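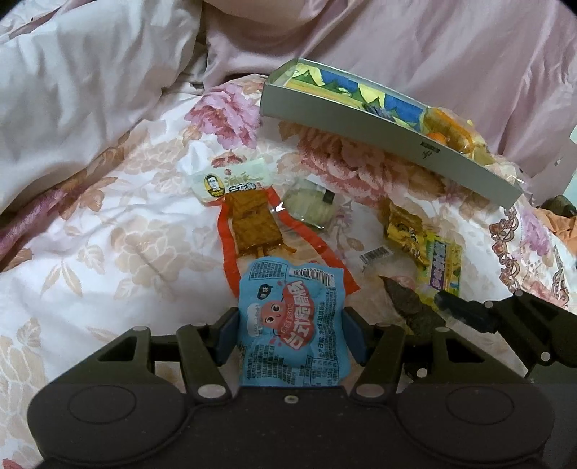 Posted in August by the Skasside shop desk

Fang Mixed Snack Box, Long
Item 258

The Fang long box holds 26 single packets of Chinese snacks, savory and sweet, in one shallow box with an open top. We pack it at Skasside and sell it as one item. Net weight of food is 1000 g. The box is 540 mm long and low enough to slide under most beds or stand on a pantry shelf behind the cans.

All of the packets are sealed by their makers. We don't open or repack anything. The mix leans savory, and most of it is chewy or crunchy food you eat straight from the packet with your fingers. Nothing in the box needs cooking and nothing needs to go in the fridge before it is opened.

What's in it

The mix changes with what we can get, so we don't print a fixed list. A normal box has:

Pressed and layered savory snacks in sauce, usually in clear packets so you can see the food. These are glossy and brown, and they are oily, so have a napkin ready. Some are hot.

Crisp things such as crackers, puffed rice and seasoned peas.

Chewy sweets and small cakes, fewer of these than the savory ones.

One or two packets we haven't carried before. If people ask for them again they stay in.

The packets are printed mostly in Chinese and the artwork is lively. Expect cartoon faces, speech bubbles and big lettering on red. A light blue packet with a pink cartoon character is one of the easiest to find again when the box is half gone. Some of the clear ones have a small portrait on the header, and customers tend to ask for those by describing the portrait, which works fine at our counter.

Reading the labels

An English sheet goes in every box. It lists each packet in that box by the main color of the wrapper and a short note on the front design, then gives the ingredients, the allergens and how spicy the snack is on a scale of one to four. Keep the sheet until the box is finished. If yours is missing, write to the shop desk with the packing number from the end of the box and we'll send another.

Dates are printed by the makers in year, month, day order. We don't pack anything with less than three months left on it.

Allergens

Every box contains soy and wheat. Most contain peanut, sesame, egg and milk, and some contain fish or shellfish. We can't make up a box without one of these. The sheet tells you which packet has what, but it is a mixed box, and if anyone in the house has a serious allergy we'd suggest buying single packets instead. Those are sold by the piece at Altham and the labels can be checked at the counter before you pay.

There is no vegetarian version of the long box at the moment. Plenty of the savory packets are soy based, but several have meat or fish in the seasoning.

The box

Plain card, one piece, folded at the corners. It ships flat-lidded inside a mailing carton, and the lid is a loose sheet meant for the recycling. The open box is the part you keep. The packets go in standing or lying, whichever gets them all in, and they will shift around in the mail.

Grease gets through the card if an opened packet tips over in it. Fold the top of anything you don't finish and put it in a jar or a zip bag. The box is handy afterward for pens, chargers or seed packets.

Storage

Keep sealed packets in a dry cupboard out of the sun. A closet shelf is fine. The sauced snacks go stiff when they get cold and soften again at room temperature.

Once opened, eat the sauced ones the same day or refrigerate them and finish them the next. Crackers and puffed snacks keep for about a week if closed well. The sweets keep longer.

Differences from the small box

The Mornar box is our smaller mix. It has a lid that closes, it is all sweets and crackers, and none of it is hot. It suits children and offices better. The long box has more in it, more spice and more sauce. People who haven't tried this kind of food before often start with Mornar and move up, but there is no need to if you already like chili.

The two can go in the same carton. Shipping is charged once.

Details

Item: 258
Name: Fang Mixed Snack Box, Long
Packets: 26, sealed by maker
Net weight of food: 1000 g
Box length: 540 mm
Box type: open top, plain card
Label sheet: English, included
Refrigeration: not needed before opening
Spice: mild to hot, marked on the sheet
Packed at: Skasside

Ordering and pickup

Orders in by noon are packed the same day. Pickup is from the side door at Skasside or from the counter at Altham. Altham keeps only a few long boxes on hand, so reserve one before making the trip.

We don't send this box out in very hot weather without asking first. The sweets can melt and stick to their wrappers. You'll get a message and can choose to wait or take it as is.

Returns

Unopened boxes can come back within two weeks. If a packet arrives split or leaking, send us a photo of it with the packing number and we'll replace that packet or take its price off your next order. You don't have to mail the damaged one back. We don't replace packets for taste, and we don't swap hot ones for mild ones after the box has been opened.

Common questions

Can I choose the packets? Not in this box. At Altham you can fill an empty one yourself and pay by the piece.

Are there duplicates? Sometimes two of the same packet, never three.

Is the box gift wrapped? No. We can leave the price off the packing slip if you tick the gift line at checkout.

Can I get a particular packet again? Usually. Tell us the color and what is drawn on the front, or copy the line from the English sheet, and the shop desk will check the shelf.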